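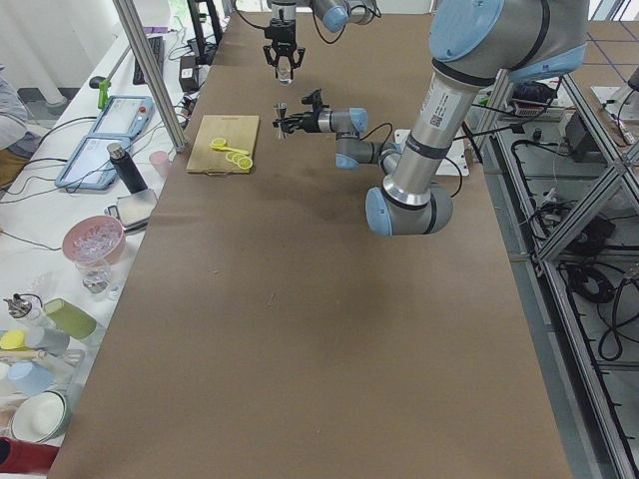 Gesden, May

Bar Preparation, Unit 4: Measured Pours and Citrus Garnish
Handout to accompany the Saturday practical. Prepared by Damilola Aliyu.

4.1 Scope
This unit covers the double-ended jigger, the small glass, and the sliced lemon. Shaken drinks are in Unit 5. Students who missed Unit 3 should read the section on knife grip before the practical.

4.2 The jigger
A double-ended jigger has two cups joined at the waist. The cups differ in volume, and the volumes differ between makers. Check yours with water and a scale before relying on it. One milliliter of water is taken as one gram.

Error in a measured pour has two main sources:
(a) Tilt. The liquid surface stays horizontal while the rim does not, so a tilted cup spills before it reaches its rated volume.
(b) Retention. A film stays on the metal after emptying. Syrups leave more than spirits. Hold the jigger inverted for a full second.

Pour with the jigger close to the glass. Height adds splash and gains nothing. The glass stands on a level surface or is held upright by the base.

Record each trial on the sheet: target, scale reading, difference. Sheets go to Adebayo Onuoha by the end of the session.
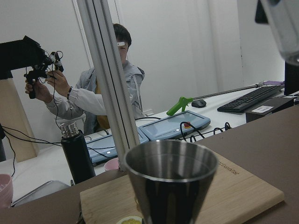
4.3 Citrus garnish
Wash and dry the fruit. Trim both ends until flesh shows. Cut across the axis for wheels, along it for wedges. Remove seeds with the knife tip. Discard any slice that tapers to nothing on one side -- it will not hold on a rim.

Cover cut fruit if it is not used at once. Cut edges dry first, and the rind curls after them.

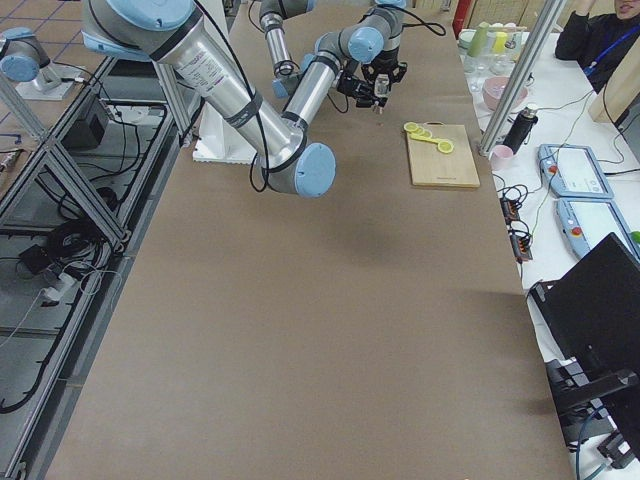 Station layout is graded separately from the pour. The working area should be clear except for what the current step needs. Brown paper on the table marks spills and is replaced between groups. Keep the cutting board to one side, as with the lemon board at the far right of the table, so that the slices are within reach and the middle stays free for glassware. Slices set in a short row are easier to pick up singly than a pile.

Reading for Unit 5: course binder, page 42.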